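Glove deodorizer inserts, worth it or not?
Gear talk > Care and cleaning
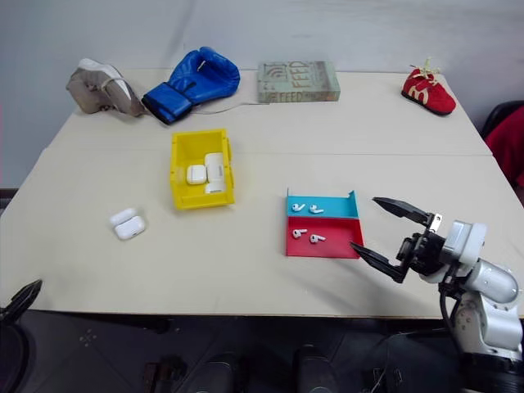
grakside_mike
Second month of trying the Fostura cedar inserts and I'm not convinced. The pitch is that you stuff them in after training and the smell is gone by morning. Mine smell like cedar on top of old glove. The club newsletter says they're good for shoes as well, so a worn sneaker like the gray one lying next to the blue glove should be an easy test, and I gave my own pair a week of it. No difference I'd pay for. They cost 16 bucks, and you need a second set if you want to do gloves and shoes the same night.

Illulness
You have to dry them first. Wipe the inside, leave them open in front of a fan, then put the inserts in. I've had mine since July and no complaints.

grakside_mike
So the fan does the work and the cedar gets the credit?

dhillon_southpaw
Newspaper. Free. Change it once.

Illulness
Newspaper left gray smudges all over my wraps. Never again.

dhillon_southpaw
Then you left it in too long.

E. Tsikata
I ran the front desk at a gym for 4 years and sold plenty of these. People who aired their gloves out liked the inserts. People who zipped them up in a bag brought them back. I'd want to see somebody use one of each, left glove with and right glove without, before I believed either side.
Ebenezer

grakside_mike
Fine, I'll do left and right starting tonight. My wife gets to be the judge and she doesn't know which is which.

Illulness
Dry them first!!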